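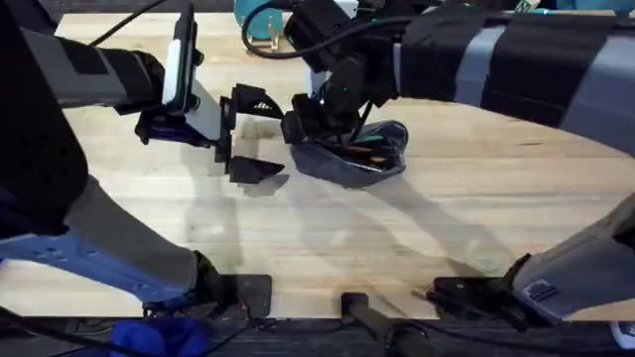
Two arms and the fabric pouch, Florkbridge table. The right gripper is in the opening, the left one waits with its fingers open.

Florkbridge soft pouch set – README

What this is

Recordings of two arms working together on a soft pouch. We made them to test one small change in the training of a policy, called "late hold" in our notes. The question was how the left arm should behave while the right arm is reaching inside a bag that can fold and slide.

Contents

The set has 22 sessions. Each session is one folder with the joint positions of both arms, the gripper openings, the video of the fixed camera and a text file with the operator's remarks. One more session, number 23, was recorded with the wrong gripper calibration. It is kept in the folder "aside" and should not be used for training.

Task

The pouch stands on the table with its mouth upwards. The right arm reaches into the opening, takes one item and puts it down on the table. The left arm may hold the pouch from the side. The task is finished when both grippers are open and away from the pouch.

Method

In the first version, which we call "early hold", the left gripper closed on the fabric before the right one went in. The mouth was then often pulled narrow. With late hold, the left gripper stays open close to the pouch and closes only after the right fingers are inside. The two versions use the same network and the same training time. Only the demonstrations are different.

Result

Late hold was better for us, but the gain is small when the pouch is nearly empty. In almost 4 hours of test runs, the most frequent failure was the same for both versions: the right gripper took the lining together with the item. We have no good solution for this yet.

Known problems

– The shadows of the arms fall across the table and are stronger in the sessions from March.
– Remarks in sessions 2 and 4 are partly in Estonian. A translation is planned.
– The fabric is wrinkled differently in each session. We did not try to control this.

Contact

Recording and calibration: Reet Kütt. Training and tests: Tarmo Urbonaitė. If you find a mistake in the files, please write to us with the session number and the time in the video.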